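Karlijn Lambrechts
@karlijnonthefloor
9/30/25

Spent the day on the sorting station at the end of line 2 and wanted to write it down while I still remember what we changed. Thread.

For anyone new: we do contract finishing for Budbridge. Cast and machined brackets, mostly black, mostly about the size of your palm. They come out of the coating shop in mixed lots and have to be separated before packing.

Up to January all of that happened on a table. A lot was tipped out on a rubber mat, two people stood over it, and good parts went left and bad parts went right. It worked at low volume. It stopped working when the orders went up to 700 a shift.

Main problem with the table was scratches. The coating is fully cured by then but the parts still mark each other when they slide around in a heap. We were sending parts back to Darnau for recoating that had left the coating shop perfectly fine.

So, a belt. We got a used one through Ondrejka. Green belt surface, aluminum rails, plain open end. I wanted black at first because that was what the old line had. Peter Kolář talked me out of it and he was right. Black parts on a black belt are miserable to look at for eight hours.

Green is good for this. Matte is better than shiny. With a glossy belt you get the ceiling lights coming back at you and you lose the edge of the part.

Second thing was spacing. We run the parts one at a time with a gap between them. People see that and ask why the belt is so empty. You need the gap to see the whole outline and both bosses before you pick it up. If parts touch, the inspector has to separate them first, and that's a second handling step you didn't plan for.

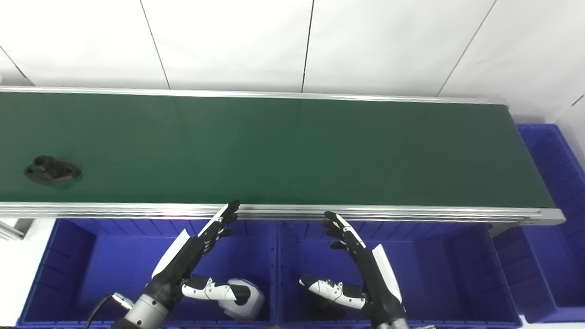
Bracket on the belt, blue bins below and off the end.

The bins took longer to sort out than the belt did. We started with cardboard boxes because they were free. They sag after a few days and the bottom corners go, and then you have parts on the floor.

Now it's blue plastic bins with ribbed walls. Good parts and rework go in the two under the belt, side by side, so it's a short move down from the rail. Anything you're not sure about goes in the one by the belt end.

I'd recommend a separate bin for "not sure" to anyone. Before that, the doubtful ones went in with rework and we paid to rework parts that had nothing wrong with them. Now Peter goes through that bin at the end of the shift and decides. Takes him nine minutes on a normal day.

Bin height matters. Ours were too low the first week and parts were being dropped in. A dropped bracket lands on another bracket and you're back to scratches. We raised the bins until you could set the part down without bending.

We also cap each bin at 100 parts. Weight is fine well past that, but the bottom layer starts to show marks. Full bin gets swapped, label goes on, it moves to packing. No topping up a labeled bin.

Somebody asked last time about the side rail. It's the grooved kind, extruded aluminum, so you can bolt things into it. We have tried a small shelf for the gauge and a clip for the lot card. The shelf got in the way and came off. The clip is staying.

The grooves do collect dust. Brush them out at shift change. A damp rag just pushes it into the corners.

Walls: white panels, plain. We had posters up at the old table, work instructions and the defect chart. For this station I moved the chart to the aisle side. With a plain wall behind the belt it's easier to keep your eyes on the part.

What I'd still like to fix - the belt speed control is on the wrong side, so you walk around to change it. And the open end needs a proper stop. At the moment if you look away for too long a part can ride right off.

Results so far, one month in: returns to Darnau for scratches are down by more than half. I'm not claiming it's all the belt, we also got better trays from Skumitz in the same month and those help on the way in.

Next job is the same setup for the smaller parts. Different belt speed, smaller bins, probably the same green. Will post when it's running.

If you have a stop design for a flat belt end that doesn't chip coated edges, please send it. We've tried foam - it lasted two shifts.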